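Ticket 2327 — gripper fingers, replacement or upgrade
Opened by: Krisztina Boros
Status: waiting on quote
October 2024

Need a decision on fingers before the budget closes. Teller quoted 900 for a matched pair, 600 if we take the plain ones with no pads. Bowls are the main job for both arms so thats what I'd size for. Rim grasp, thin edge, glazed. Trays second.

Asked Vinzenz about wear on the current set. He wants 4 spare pairs on the shelf, I have money for two. Lead time not confirmed, Teller says "a few weeks" — same as last time.
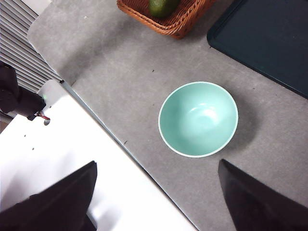
Also open: whether the mount plate carries over if we switch to the Marti arm in February. If it doesnt, no point buying spares now. Liesl is checking the bolt pattern. Please dont order until she replies here.

Update: plate fits with an adapter, adapter not in the quote. Sent back to Teller for a new total.

Comments

Domenica Rainer: Get the padded ones. We bought plain at Forkstead and ended up gluing rubber on.

Gemma Holroyd: which cost code for the adapter? spares or tooling

Liesl Camenzind: Tooling. Drawing is attached to the old ticket.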